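Headlines and Trust: How Local Readers Choose Political News
Project report, Media and Society course
Student: Mared Ifans

1. Background

In our town of Turcotte, many people read political news only as a list of headlines. They see the title, sometimes they share it, and they do not open the article. I wanted to learn if a strong word in the title, for example "horror" or "shame", makes people trust the story less or share it more.

2. Method

I collected 3,896 headlines from two news websites, Jusel and the Plirnelport Daily. Both write about state politics, but Jusel is more an opinion site. After I removed the sports and weather titles and the repeated ones, 3,000 headlines stayed in my list. I marked each one as "calm" or "strong" by hand, and this took most of April.

Then I made a survey with 18 headlines and gave it to students and to visitors of the Indell public library. I received 270 complete answers. Each person said if they would open the story, if they would share it, and how much they trusted it.
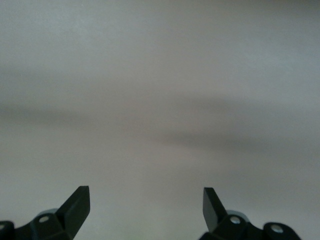
Why did the survey not show the name of the website?
Readers often decide by the name before they read the words. My teacher advised me to remove it, so that the answers would be only about the headline.

3. Results

Strong headlines were shared more often than calm ones, but they received lower trust. I did not expect both results together. Several persons wrote in the comment box that they share a headline because they are angry, also when they doubt it. Older readers opened more articles than students did.

4. Problems

The marking was done by one person only, and some titles were difficult. A quotation from a politician can be strong when the newspaper itself is calm. I put these in the "strong" group, but another student could decide differently. Also, the library closes early on Friday, so people who work until evening are probably missing from my answers.

5. Next step

I would like to repeat the survey before the next city election, with the website names visible for half of the readers.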